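Speaker notes, Drivico evening session, Wednesday, September 2, 2020
Talk: "Nineteen ways to ruin a bed: collecting examples for a learning system"
Speaker: Stefaniia Didenko
Slot is 20 minutes. Last run-through went over. Cut the anecdote about the lift if the clock is past halfway.

SLIDE 1. Title
Say hello. Say name slowly, people write it down wrong.
Thank Gerrit Mokgethi for the invitation and for finding a projector that likes my laptop.
Opening line: I have a degree in control theory and I spent April untidying beds.
Wait. If they laugh, carry on. If they don't, carry on faster.

SLIDE 2. What we were after
Harasym is our project for teaching an arm to straighten bedding from examples. A person steers the arm through the job, we record everything, the model learns from the recordings.
The idea fits on a napkin. The recordings do not. Most of this talk is about the recordings.
Don't explain the network. Somebody will ask about the network. Point them at Demyd, who is in the third row and will pretend to be on his phone.

SLIDE 3. The mock-up year
We started in the lab with one mattress, one sheet and one duvet, all bought by me on a Saturday with my own card. (Expenses still pending. Do not bring this up again, Gerrit has heard it.)
The model got very good at that duvet. Put a different one down and it reached for corners that weren't there.
Halyna Tymoshchuk's comment from the review, read it out: "You have trained a world expert in a single item of shopping."
She was right, and she has it on a mug.

SLIDE 4. Going where the beds are
So we went to hotels. Bikier, our rooms partner, let us have rooms between checkout and cleaning.
What changed:
- light. Lab lights are the same all day. Windows have opinions.
- furniture. The lab had no armchairs to back into.
- mirrors. Come back to this on slide 7.
- the mess. Guests make better mess than engineers. Ours always looked arranged.

SLIDE 5. The reset problem
Ask the room: what is the slow part of collecting a demonstration?
They will say steering the arm. It is putting the bed back wrong afterwards.
Every example needs a start, and if the same person does every start you get the same start. Olga Bustos pulls from the left. Always. You could pick her resets out of the data by eye, and after a while so could the model.
We wrote 19 starting states on cards and drew one before each take. Card 9 just says "as if you were late for a train". It gives the widest spread of any of them. I have no theory.
(Lift anecdote goes in this gap. Check the clock.)

SLIDE 6. What the wrist sees
Let this one sit on the screen for a bit before talking.

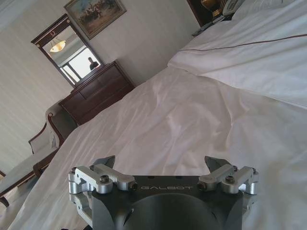 The wrist view is the one we trust for contact. Both fingertips stay in it, so you can tell what is between them and what isn't, and you can go back later and find the moment a take went bad. The price is that the horizon goes wherever the wrist goes. New annotators tilt their heads for the first week. Vundard, who do our labelling, asked if we could rotate everything upright for them. We tried it. The corners got cropped and they asked for it back the old way.

White on white is the other trouble. Sheet, duvet and pillow can all be one pale lump, and a fold is only a slightly greyer bit of the lump. Where there is piping on an edge, the labels agree much better. Where there's none, two people will mark the same fold a hand's width apart and both defend it at lunch.

SLIDE 7. Mirrors
As promised. A mirror puts a second window in the room, and often a second one of us.
First version of our rule: cover all mirrors. Olga spent a morning hanging bath towels. Then the model had learned that hotel rooms contain towels on walls.
Second version: leave them alone, and tag the take if a person shows up in the glass.
We kept the second version.

SLIDE 8. What I'd do again, what I wouldn't
Again: cards for starting states. Keeping failed takes. Writing down who did the reset.
Wouldn't: one duvet. Trusting a file name typed after six o'clock. Letting Demyd choose the folder structure.
We threw away 3 days of takes over a clock that had drifted between the arm and the recorder. Say this plainly and don't smile, some of them are about to do the same thing. Sync check goes at the start of every session, before coffee.

SLIDE 9. Questions
Likely ones:
How many examples do you need? More than you have. Then give the serious answer: look at variety of starts first, then the count.
Can it do a fitted sheet? No.
Can I have the data? Talk to Gerrit about the Bikier agreement.
If it goes quiet, ask Halyna about the mug.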